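News > Community > Clubs and workshops

Parts bench gets going at Rirkbridge repair room

The repair room in Rirkbridge has a new parts bench, and it is already the busiest corner of the building. It opened on Tuesday evening with two long tables, a wall of labelled drawers and nearly 100 odds and ends handed in by people from Galbraith and Wollamwood.

The idea is lovely and simple. Bring in the knobs, rings, spacers and brackets left over when an old appliance or toy finally gives up, and somebody else may find just the bit they have been hunting for. The drawers are sorted by size first and shape second, which sounds odd until you have tried to find a spacer in a biscuit tin – then it makes perfect sense!

By 8 o'clock the tables were full. A radio had its dial back, a pushchair had gone home rolling straight, and a very happy discussion was under way over whether a certain hinge came from a sewing box or a bread bin. (The bread bin side seemed to be winning.)

Plastic pieces have been especially popular. Bright colours make them easy to spot, and the ones with ready-made holes can be put to all sorts of uses. Anything that can't be matched stays out on the table for a week so that visitors can have a guess.
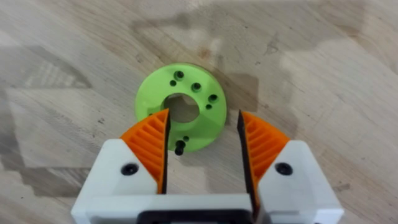 A lime-green disc with a large central hole and six smaller ones, on the wooden tabletop.

The bench is open every Tuesday evening, and there is no need to book. Small parts are welcome if they are clean and free of batteries. Larger items should stay at home for now – the second set of shelves won't be up until January.

Last updated: Wednesday morning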